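5. When a brick won't seat: clearing a placement fault

This is the section I wish I'd had in October, when our cell stopped with a placement fault in the middle of a build and I made things worse by hitting Resume four times in a row. Please don't do that. Resume tells Vikiveck the brick is where it should be, and if the brick is sitting up on its studs, the next move pushes down on a crooked one.

You'll see fault 118 on the screen and the arm will hold its position. Then:

1. Press pause on the screen first. If anything is still moving, or a hand is anywhere near the fingers, go straight for the red emergency stop.

2. Look before you touch. Check whether the fingers are still closed on a brick and whether the baseplate has shifted on the table.

Bricks, baseplate and gripper at our cell:
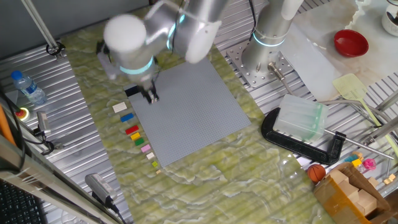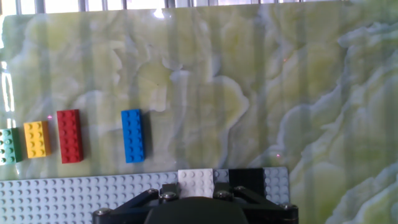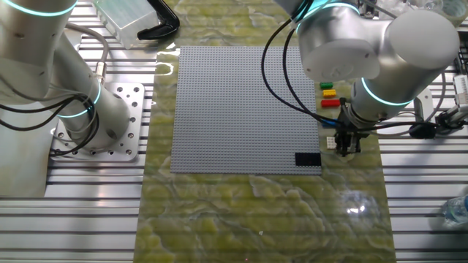 3. Set the arm to hand-guide and lift it straight up, clear of the studs. Go up before you go sideways! I dragged mine sideways once and took the whole baseplate with it.

4. Pull the bad brick off with your fingers and look at the underside. Ours had a little burr in one corner, and Elis Prosser found two more like it in the same bag.

5. Push the baseplate back to its marks if it moved, then run Find Plate from the Skollstead menu. It takes 20 seconds or so if the plate is square, longer if it isn't.

6. Put a good brick back at its pick-up spot and choose Retry Step (again, leave Resume alone).

CAUTION: A held arm is still powered. The joints can move the moment the fault clears, so keep your fingers out of the gripper until you've switched to hand-guide and the screen says so.

NOTE: If the fault comes back on the same stud, it's probably the press force. We had it at 500 in the settings, left over from a different job, and that was enough to tip the brick over instead of snapping it down. Washington Coutinho dropped it to 200 and we've been fine at that number - your bricks may want something a bit different, so go in small steps and write down what you change.

If you had to use the emergency stop, skip step 6 and do the full restart in section 7.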